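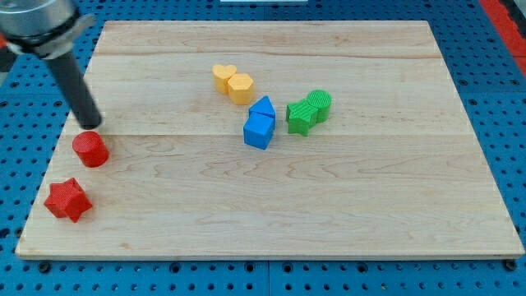
Talk notes: Two dry seasons with the Plistia herders
March 26, 2020

Opening (keep it short, they've had lunch)

Hi everyone, thanks for having me. I'm going to talk about fieldwork with people who keep goats and a few camels on the Plistia plateau, and mostly about how my survey went wrong and what I did with what was left of it. If you came for the milk yield data, it's in the handout, and I'm happy to go over it at the break!

Say where Plistia is. Show the map with the two wells. Point out Dorko, the market town at the foot of the escarpment, because I'll keep mentioning it.

The plan I arrived with

I had a household questionnaire, 171 questions long. Yes, I know. I'd written it at my desk over one winter and I was very proud of it (pause here, people usually laugh). The idea was to visit every camp twice, once when the herds were close in and once when they'd moved out, and compare.

The first interview took most of a day. The woman I was talking to got up to water the kids, came back, got up again to cook, came back, and somewhere in the section on inheritance she asked me whether I didn't have any animals of my own to look after. I wrote that down as a refusal. I'd write it down differently now.

What "household" meant

The form had a box for household size. I kept getting a different number for the same camp depending on who I asked, and I thought people were being careful with me. They weren't. The older men were counting everyone who ate from the herd, including sons off working in Dorko. The women were counting who slept there. The teenagers were counting who would turn up if there was trouble at the well. All perfectly good answers to a sloppy question.

So I dropped the box and started asking about one thing at a time: who ate here last night, who milked this morning, who gets told first when an animal is sold. Slower, but I could use it.

Herd counts

Go gently here, there may be economists in the room.

Asking someone how many goats they have is like asking what's in their bank account. I stopped doing it after January. What I did instead was stand at the well with the herders and write down what came through. My total for the first dry season was 3,451 animals and for the second it was 3,663. Please don't read that as growth! Two camps from the Zimwood side used our well in the second season when theirs silted up, and I couldn't always tell whose goats were whose. The ear cuts help, but families share them.

If anyone asks about camels: they drink less often, I missed a lot of them, I don't trust my figures.

Loans of animals

This is the part I really want to get to, so skip the ear cut slide if time is short.

Almost every camp had animals that belonged to someone else. A goat gets lent out, the borrower keeps the milk, the kids get split later on. One family had stock spread over up to 10 camps, and the grandmother could recite every one of them, with the mother's color. I'd have missed all of it with my form.

Read out the goat list here, slowly. Then the part from my notebook about the brown nanny that had been on loan so long the argument over her was older than she was.

Thanks and questions

Thank the Trịnh fund for the second season's travel money. Mention that the notebooks are being typed up and that copies are going back to the school in Dorko.

Likely questions: language (I worked with an interpreter the first season, mostly on my own the second), payment (tea and sugar, no cash), and whether I'll go back. Yes, after the rains, if the road holds.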